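Search this site Search Go

How I Reset My Kitchen Counter After Dinner

I cook in a small rental kitchen with one decent stretch of counter, and for years everything just lived on it! Plates, bowls, bottles, a towel or two. Last December I finally worked out a routine that takes me 17 minutes (13 if I skip the cooktop), and I've stuck with it ever since.

Step 1: Get the dishes into one group

Before I wipe anything, I slide all the dishes together so I can see what I'm dealing with. Big stuff in front, small stuff behind.
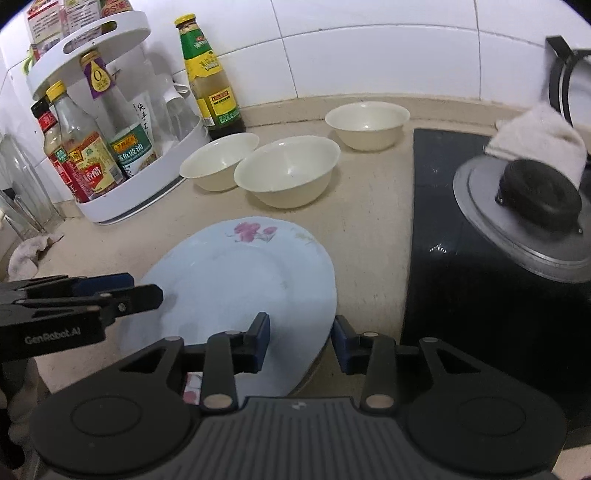 Plates go first for me, and the wide ones are the real space hogs. One with a broad rim and a shallow center, like the pale one with the pink flower, takes up as much room as a couple of bowls and can't be tucked into a corner. I put it away on its own, then nest the bowls by size, biggest on the bottom. Mine go in the lower cabinet on a Casten shelf riser, which gave me a second level for 24 dollars.

Step 2: Sort the packets

Seasoning packets multiply, I swear. I keep the open ones on the top tier of the rack, folded over and clipped, and anything unopened goes in a Nallico bin in the pantry. If a packet has gone hard as a rock, out it goes. Give the lower tray a wipe while you're there (sticky!).

Step 3: Wipe from the back to the front

Warm water, a drop of dish soap, a well-wrung cloth. Start where the counter meets the tile and pull the crumbs toward you. I use the Saliba cloths, but an old T-shirt works fine too.

Step 4: Check every bowl before you stack it

Tip each one toward the light and look inside. Little dark specks love to hide in white dishes, and a quick rinse now beats scrubbing later.

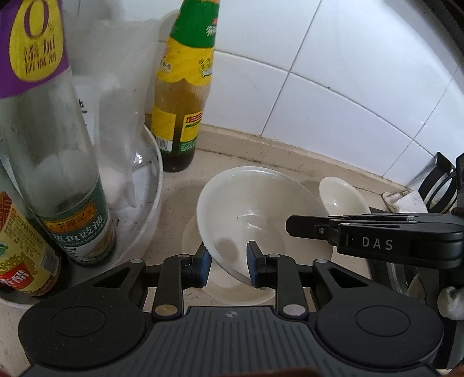 Step 5: Line up the bottles

Tall ones at the back, everyday sauces in front, labels facing out. Wipe the necks, rinse out the empties for recycling, and give the drips underneath 60 seconds with a damp cloth.

Next time I'll show you the Ambridge hooks I put up for my towels.

Contact | Copyright 2018 | Back to top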